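Do you really need to wash your vegetables in anything but water?

July 28, 2018

A reader in the north end wrote in to ask whether she should be buying one of those vegetable washes that have started turning up beside the salad greens. Her sister-in-law swears by hers. The bottle costs more than the vegetables it is meant to clean, and she wanted to know if she was poisoning her kids by sticking with the tap.

My first answer was no. My second answer was also no, but I had spent a weekend and a fair bit of my own money by then, so you may as well have the long version.

I bought a bottle of Zostell, the green one with the leaf on it. The label promises to lift away wax, soil, residue and "what you can't see." That last one bothered me. If I can't see it before and I can't see it after, how am I supposed to know whether I got my money's worth? I wrote to the company and asked what the wash had been tested on and what it had been compared with. The reply thanked me for caring about my family's wellness. It had a coupon attached.

I also tried a spray called Matia, which you leave on for 10 minutes and then rinse off under running water. I'd like to know how much of the work is being done by the running water. The instructions go on to suggest rubbing the skin with your hands while you rinse, and by that point you are washing a carrot the way my mother did, only later in the day and with a sprayer to put away.
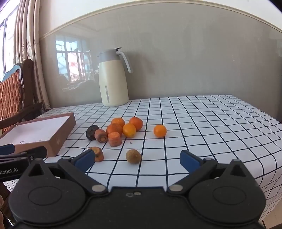 Price is where I really lose patience. A 600 mL bottle of Zostell is gone in no time if you follow the directions, and the directions are generous. They want a capful for a sink of greens, and another capful for roots, which get a separate soak. Root vegetables are the ones people fuss over most, and I can see why, having grown up pulling them out of wet clay. But a piece of carrot like any of the four on the table there doesn't need a capful of anything. Scrub the carrot before you cut it, peel it if the skin is bitter or you don't like the look of it, and get on with dinner. A stiff brush costs a couple of dollars and mine has outlasted two kettles.

I ran all this past Gopinath Thevar, who sold produce at the Saturday market for years and now mostly gives advice about it. He has never used a wash. What he did tell me is that people are careless in the wrong places. They'll soak an apple and then slice a melon without rinsing the outside, so the knife carries whatever was on the rind straight through the part you eat. They'll wash berries the moment they get home and put them away damp, then complain they've gone fuzzy by the middle of the week. He thinks half the letters I get about bad berries are really letters about wet berries. I went back through the pile and I suspect he's right.

What about vinegar? Several of you have written about it since the March issue, a few with some heat. It's cheap, at least. I soaked one bunch of radishes in vinegar and water and rinsed another under the cold tap, and my neighbours couldn't tell me which was which, apart from one who said the first lot smelled like a chip wagon. That's hardly science, and I wouldn't print it on a label. I still rinse mine plain.

A few things I'd keep doing. Wash your hands first. Throw out the outer leaves of a cabbage or a head of lettuce. Skip the dish soap, which isn't made for eating and is miserable to rinse out of broccoli. If a bag of greens says it's been washed and is ready to eat, leave it alone.

The coupon from Zostell is for 200 cents off, which I suppose sounds better than two dollars. It's sitting on my desk if anyone wants it.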